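Pallholm expands Trideck range with padded seating and freestanding panels

2026-04-18

Office furniture supplier Pallholm has added two product lines to its Trideck series of meeting room furniture: a low upholstered seat and a freestanding white panel. Both are now listed in the company's trade catalogue, with first deliveries to dealers scheduled for October.

The seat, sold under the name Bivon, has a rounded top and is covered in woven fabric. It is offered in five colours, including light grey. The cover is stitched in sections and can be removed for cleaning or replaced as a spare part. Pallholm rates the seat for use on hard floors, including tile and sealed concrete, and supplies clip-on glides for carpet.

The panel is specified as a room divider for spaces that are rearranged during the working day. It is built around a grey perimeter frame and can be ordered with a plain or a dry-erase surface. Adjoining panels may be linked with a connector kit or left standing independently.

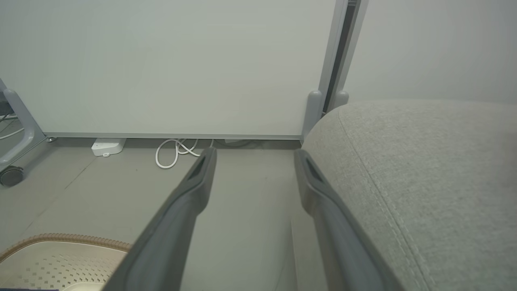

Light grey padded seating and a white panel on a tiled floor.

Pallholm recommends a minimum clearance of 70 cm between the seat and the face of a panel where the panel is used for writing. Where it serves only as a divider, no clearance is specified. The installation sheet has been revised accordingly and replaces the version issued with the original Trideck tables.

Distribution will be handled by Postma, which already carries the tables and storage units in the series. The distributor has allocated 677 seats to the first shipment. Panels will be built to order. Replacement covers will be stocked separately in all five colours.

The warranty on the seat is two years for fabric and stitching and five years for the internal frame. Panels are covered for five years, excluding wear to the writing surface. Existing Trideck connector kits are not compatible with the new panels, and dealers holding older stock are advised to check the part label before dispatch. Pricing is available to registered dealers on request.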